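Rice by the Cup: Questions We Keep Getting
Granumetti Kitchen Notes
Answers by Gadisa Berhe. Last updated Wednesday, November 29, 2023

Do I really need to measure rice?
If you cook the same rice in the same pot every night, probably not. Your eye is good enough. Change the pot, the rice or the number of people at the table and your eye gets worse than you think. I've eaten the results.

Is the knuckle trick accurate?
It works in a narrow pot with a moderate amount of rice. In a wide pan the same depth of water is a lot more water, and I have yet to meet the finger that adjusts for this. People swear by it anyway. Fine, it's their dinner.

My rice cooker came with its own cup. Can I use an ordinary one?
Yes, but then ignore the lines on the inside of the cooker. Those lines go with the cup in the box, usually smaller than a standard metric cup. Mix the two systems and you get gluggy rice, then a one-star review of the cooker. If you've lost the little cup, measure rice and water with the same jug and stick to a ratio.

Should I measure before or after washing?
Before. Washed rice hangs on to water and clumps, so whatever the cup says after that is a guess. Measure dry, tip it into a bowl, wash it there.
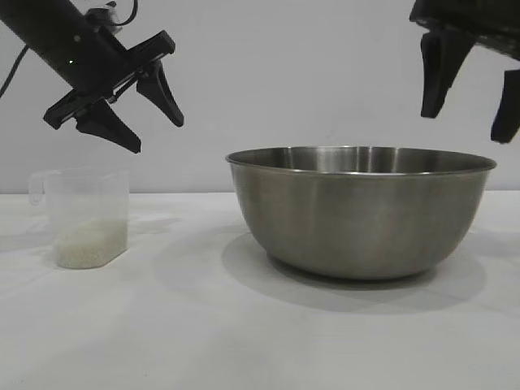 Rice in a clear measuring cup, with a steel mixing bowl for the next step.

Why a big bowl? Can't I wash it in the sieve?
You can. A sieve under the tap rinses the outside of the heap and leaves the middle more or less alone unless you keep stirring. A roomy bowl lets you swish the grains about and pour off the cloudy water. Stainless steel is light and doesn't mind being knocked against the tap. I wouldn't pay extra for one sold as a "rice bowl".

How many rinses until the water runs clear?
It may never run completely clear, and I don't know who started that rule. Two or three changes of water does me. Lorcan Carroll, who tests recipes here, does five and claims he can taste the difference. We tried it on him with the bowls unlabelled — he picked the wrong one.

Clear plastic or metal cups?
Clear plastic for looking through, metal for levelling off with a knife. For rice I like the see-through kind with a spout. Check the markings, though. Fill a 1000 mL jug to the top line, put it on a kitchen scale and see whether the water weighs 1000 g once you've zeroed the jug. Ours was 15 g short.

Wouldn't weighing be easier?
Yes. Most people still won't do it.

Will you be reviewing rice cookers?
Maybe in December. Please stop sending us the ads.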